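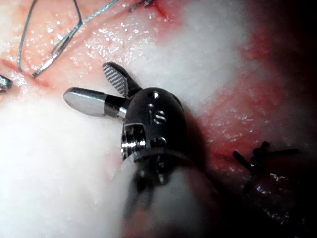
An instrument tip with its jaws open against tissue.

Skerkel speakers to get first printed dictionary

Apr 17, 2020

The first printed dictionary of Skerkel, a language spoken in the hill villages above Gudside, has gone to the printer after years of delay, the Gudside Language Office said.

The book lists 2,242 headwords with English meanings, and most entries have at least one sample sentence. It will be sold in Gudside and sent free to schools and public libraries in the county. The printing is being done by Zeletti, a local firm that until now has mostly handled calendars, church bulletins and farm supply catalogs.

Skerkel was brought to the area by families who came to work in the slate quarries and stayed on when the quarries closed. It was never taught in school, and for a long time parents were told by teachers not to use it at home. Most fluent speakers today are grandparents. Their children often understand it but answer in English.

"People wrote it down in letters and on the backs of photographs, and every family spelled it a different way," said Rakiya Nwosu, the dictionary's chief editor. "Getting them to accept one spelling took longer than collecting the words."

Work on the book began with tape recordings made by Eifion Gape, a retired quarry clerk who visited speakers in their kitchens and asked them to talk about anything they liked. The tapes run to 70 hours. They include recipes, family quarrels, weather sayings, a long account of a flood and several versions of the same story about a stolen bell.

Gape died before the tapes could be copied out, and they sat in boxes at the Gudside library until the Afolabi Fund, which supports small languages, paid to have them transferred to digital files. The fund later agreed to cover the editors' pay as well. The county met the cost of printing.

Nwosu said the recordings were in better shape than she had feared. A few had been taped over with radio music, and one ended in the middle of a speaker's name, but nearly all could be used. Listeners from the upper villages helped the editors with words that had dropped out of daily use, many of them names for tools, types of stone and parts of a roof. 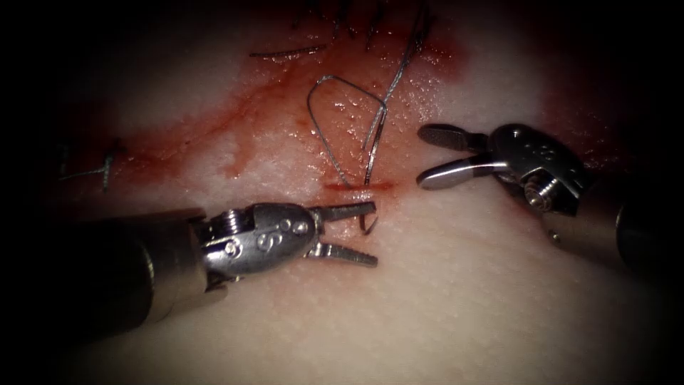
Two grasping tools near an incision line.

The question of spelling split the villages for a while. The upper villages wanted to keep a letter with a hook under it, which older people had learned from hymn sheets. The lower villages had dropped the hook and used two plain letters in its place. Meetings on the subject were well attended and some went on past midnight.

The dictionary uses the two plain letters in its main entries and gives the hooked form in brackets. Gerasimos Rallis, mayor of Gudside, said he had received more mail about the hook than about the closing of the swimming pool.

"I don't speak the language, so I stayed out of it," Rallis said. "Both sides came to my office and both sides brought hymn sheets."

Hauwa Ogundipe, who teaches fourth grade at the school in Gudside, plans to use the book in an after-school class. She ran a trial class last year with 20 children, most of them with a grandparent who speaks Skerkel. They learned greetings, numbers, the days of the week and a counting rhyme. Ogundipe wrote the lessons herself and had each one checked by two older speakers, who did not always agree.

She said the children picked up the sounds easily but found the verbs hard. Skerkel verbs change their ending according to whether the speaker saw a thing happen or only heard about it. A child who says the dog ate the bread has to choose one ending or the other, and the wrong choice can sound like an accusation. The dictionary has a short section on this at the back, with tables.

The class is on hold while schools are closed. Ogundipe has been mailing worksheets to the families and reading stories over the phone to those who ask. She hopes to start again in the fall if the building is open.

The after-school class has no set place in the county budget. A request to make Skerkel an elective in the middle school was turned down last year on the grounds that there was no textbook and no certified teacher. Supporters say the dictionary answers part of the first objection. The school board has not said whether it will look at the matter again.
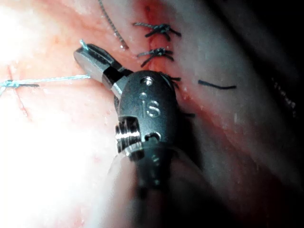
How many people speak Skerkel today?
The last census did not list it as a separate language, so there is no official number. Speakers were entered under "other," together with several languages that have nothing to do with it. The Language Office keeps its own list of fluent speakers, but it is made up only of people who have asked to be on it.

Jolene Bright, who runs the Language Office, has asked for Skerkel to get its own line on county forms. She said many older residents leave the language question blank or write English, out of habit or because they were once punished for speaking anything else at school.

"When I call people they say, oh, we don't really speak it," Bright said. "Then they put the phone down and shout to their husband in Skerkel, and I can hear it."

The office was opened with one part-time employee and now has two. It answers mail, helps families read old letters and keeps a list of place names for the road department. Several new road signs in the upper villages carry both the English and the Skerkel name. Two were put up with the names misspelled and have been taken down for repainting.

The printed book will have a plain gray cover with the title in both languages. The editors had wanted a drawing of the old quarry bell, but none of the drawings sent in showed the same bell, and those who remembered it could not settle on its shape. A map of the villages is printed inside the front cover.

Bright said orders would be taken by mail and telephone. The first 50 copies are set aside for the people who spoke on the Gape tapes or for their families. Office staff are still looking for relatives of several speakers who moved away, and anyone with information is asked to write to the Language Office at the county building in Gudside.

A public reading to mark the book's release had been planned for this spring at the Gudside library. It has been moved to October. The program is unchanged and includes songs, a reading of the flood story and the playing of one of the original tapes. The library has asked people who had already reserved seats to keep their tickets.

An online version of the dictionary will follow, with sound clips for many of the entries. Nwosu said the sound clips need the consent of the speakers or their heirs, and that this work has been slowed by the fact that editors cannot visit homes at present. Some of the older speakers have no computer and prefer to sign on paper in the presence of someone they know.

The editors are also keeping a file of words that reached them too late to be printed. It already includes three more words for kinds of rain, a name for the space under a staircase and a mild insult from the lower villages that Nwosu declined to translate. Additions can be sent to the Language Office on a postcard, with the name of the village where the word is used.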